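Pre-session check, cabinet examples, Mastdale bay 2, Friday

Doors open both sides, hinges ok. OK
Main breaker, red toggle. Looked at, not touched. OK
Power supply sticker B1 readable from head height. OK
Loose tools on floor of cabinet. Not checked, do before lunch
Live parts covers. ASK Ademir
Head camera strap, battery. OK, strap a bit lose
Clips so far 1,035, target 4,000

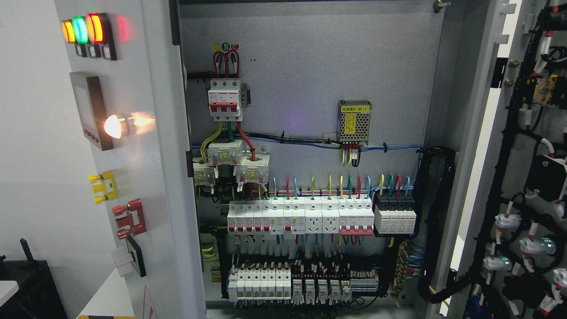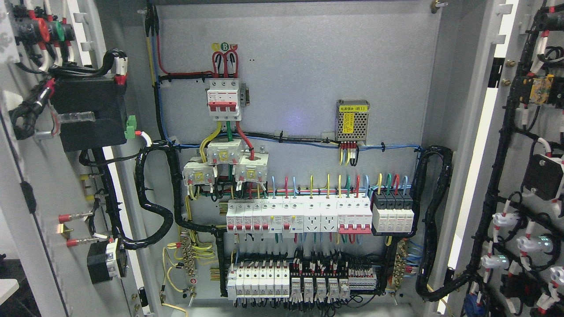
Cabinet open, both views.

Thaís Dantas: please don't sign this off with covers still on ask. And keep the sessions short, the last batch from Lirwood had 192 clips we binned for shaky head movement.

Noted. Covers first, then recording. Strap tightned before next run.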